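Balville uniform supplier moves to single trouser pattern

5/17/26

Workwear supplier Holroyd will replace its separate summer and winter work trousers with one year-round pattern, the company said in a notice to account holders. The change affects 4,000 garments a year supplied to councils, depots and food processing sites in and near Balville.

The new trouser uses a cotton blend from the Skiltberg mill and will be sold under the range name Gonness. Holroyd said the fabric was chosen after a wear trial that began in February and covered 307 employees at eight sites. Participants were issued two pairs each and returned them every four weeks for measurement of shrinkage, colour loss and seam slippage.

According to the notice, leg length shrinkage after 20 industrial wash cycles fell within the limit set in the supply contract. Colour loss was higher in navy than in the lighter shades. Navy stock will be held back until a second dye lot has been tested.
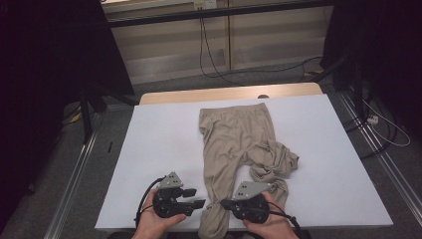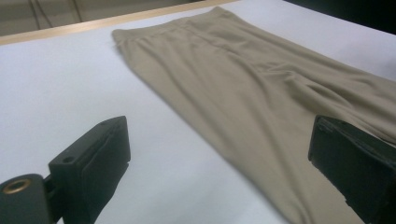

Beige trousers laid out on a white surface.

Ffion Beddoe, who manages garment testing for the company, said most complaints during the trial related to fit at the waist. The original sample had a fixed waistband, and several participants asked for a larger size than they had worn in the previous range.

"The hip measurement was right and the waist was tight, so going up a size gave them a trouser that was too long," Beddoe said. "We have added ease at the back waist and left the rise alone."

The inside leg will be offered in three lengths instead of five. Sites that need other lengths can order unhemmed pairs and have them finished locally, at a fixed charge per pair. Reflective tape remains available as an option but must be specified at the time of order - it will not be added to garments already in circulation.

Existing summer and winter stock will be issued until it runs out. Laundry contractors have been asked to keep the old and new garments in separate loads during the changeover, as the recommended drying temperature for the new fabric is lower. A revised care label has been sewn into the left side seam, where the previous range carried it at the centre back.

Account holders have been sent a new size chart and an order form. Holroyd said prices for the current contract year would not change, and that returns of unworn trousers from the old range would be accepted for credit if the packaging had not been opened.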